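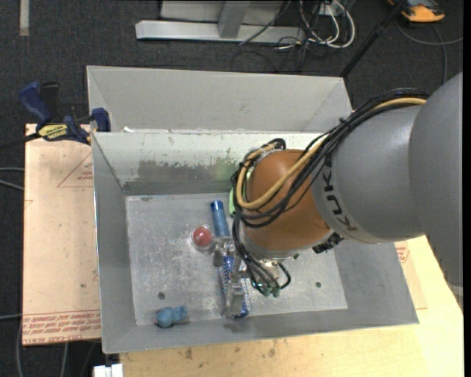 The KUKA arm over one of the grey picking bins, gripper down among the stock.

By Elif Findik
May
14 comments | 38 shares

I went round to Provetti's returns unit one morning this month expecting noise. I'd been told they had a robot on the mixed goods bench, and I had pictured something out of a car plant, all sparks and sirens. What I got was a radio playing at one end of the room, a kettle at the other, and a big arm leaning over a metal bin, picking through odds and ends.

Odds and ends is the right phrase, too. Provetti takes back unsold and returned small goods from shops, sorts them and sends them out again. One bin can hold a toy ball in its plastic packaging next to a tube with a cap on it, next to a flat packet of something, next to a lumpy little thing I couldn't put a name to. Every piece has to be lifted out, looked at and sent the right way. Until this spring that was done by hand, all of it, by a team of six people standing at benches.

All six are still there, I should say that early on, as it was the first thing everybody I met in the car park wanted to talk about. The firm says no jobs have gone and none are planned to go this year. What has changed is who does what, and how long for.

The old pattern was a full shift of lifting and sorting with the usual breaks. Now two people look after the arm at any one time. One keeps it fed with bins and takes the full ones away, and the other sits at the screen and sorts out whatever it can't make its mind up about. Everyone else is on checking, repacking and labels, which used to get squeezed into the last hour of the day when people were tired and wanted their bus. They swap round every couple of hours. I saw one swap happen while I was there and it was very quick — a nod, a chair pushed back, a mug carried across.

I asked the woman at the screen whether she liked it. She thought about it for quite a while. Her wrists are better, she told me, and her back is much better, but she misses having her hands in the bin. She used to know from the feel of a packet whether it had been opened and stuck down again. The arm doesn't, so those go through to the checking bench and get found there, and she isn't sure that's any faster.

Her colleague, loading bins, was more cheerful about the whole thing. He'd had a go on every station by his third week and said the day goes quicker when you aren't staring at the same patch of bench. His complaint was the training. They were given three days of it, and he reckons the first was mostly slides. He learned more, he says, from standing behind the fitters from Dumitrescu, the company that put the arm in, and asking them what every cable was for. (There are a lot of cables.)

The bit I hadn't thought about is how much of the job now is setting out. A person can rummage. You give a person a heap and they get on with it. The arm does better when things are spread over the floor of the bin and nothing is buried, so somebody has to tip the goods in gently and give them a bit of a shuffle first. There's a knack to it, apparently, and some of the team have got it and some haven't, and there is already a friendly argument about who loads the best bin. Soft things are a nuisance. So is anything in clear plastic under the strip lights. Boxes and tubes are easy.

Pay came up, of course. Screen work is on the same hourly rate as bench work at the moment, and a few of the staff think it shouldn't be, as you're making more decisions and you get the blame if a bin goes the wrong way. The manager told me it will be looked at when the trial ends. I asked when that would be and was told "after the summer", which could mean all sorts. I've written it down and I'll be asking again!

Provetti wouldn't give me a figure for what it has spent. It did say that the arm isn't yet as quick as a good sorter on a good morning, and that it wasn't bought for speed. The trouble had been filling shifts. Sorting is hard on the hands and people leave, and the firm had got fed up with training new starters who were gone by Christmas. If the same faces are still there next spring, the manager said, she'll call that money well spent.

Not everybody on the estate is convinced. Over at Dolura, two units along, they do much the same kind of work, and they've had a look at the set-up and decided to carry on by hand for now. Their supervisor told me he liked it well enough but couldn't see where he'd put it. His sorting room is almost half the size, and he'd have to lose the table where people eat their lunch. He'd rather keep the table, and so would his staff, from what I heard through the door.

Back at Provetti I stayed until the mid-morning break. The team has asked for two things so far: a proper chair at the screen, with arms on it, and a say in how the rota is drawn up once the trial is over. The chair has been ordered. The rota is being talked about at the next staff meeting, and I've been told I can come along if I bring biscuits.

If you work alongside one of these machines, on this estate or anywhere else nearby, I'd like to hear how it's going for you, good or bad. I'm happy to leave names out of it, as I have here.

14 comments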